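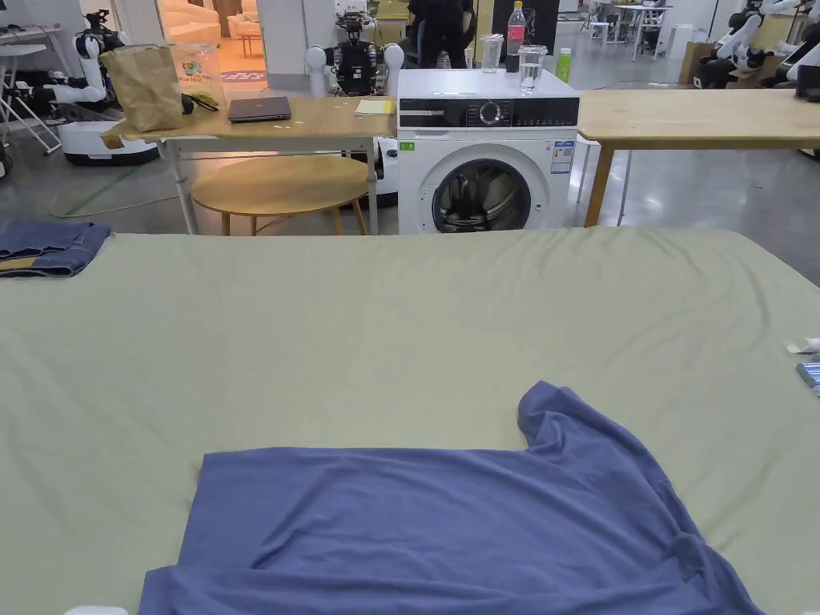

4.2 Tuning the cloth segmenter

Rekach finds fabric before it plans a grasp. Fresh from the installer, it finds fabric everywhere, including your sleeve.

1. Open the Perception tab and load the Quintela profile.
2. Set Mask Smoothing to 14. Higher values look lovely and lose the collar.
3. Press Learn Background and step back. It will learn you too, given the chance.
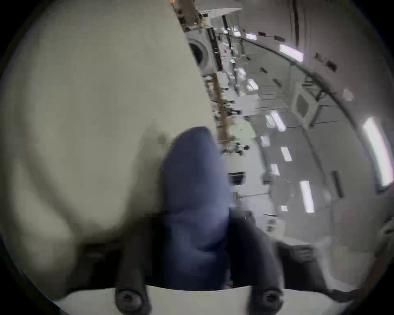 Why does the mask flicker when the cloth moves fast?
The tracker drops any frame with too much blur. Raise Hold Frames to 20 and it will coast through the gap.

4. Run a dry plan and check the log for error 361.

Caution: Error 361 means the planner has given up. Restarting it will not improve its mood; clear the mask cache first.

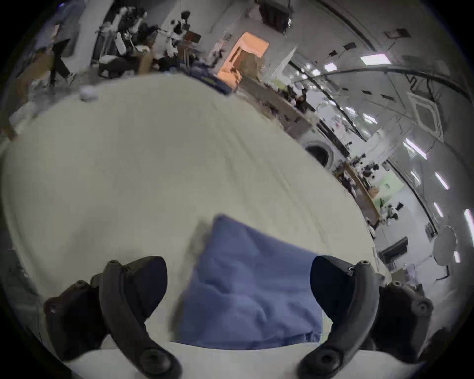 Figure 4-3. Blue cloth on the table, between the gripper fingers.

5. Save the profile.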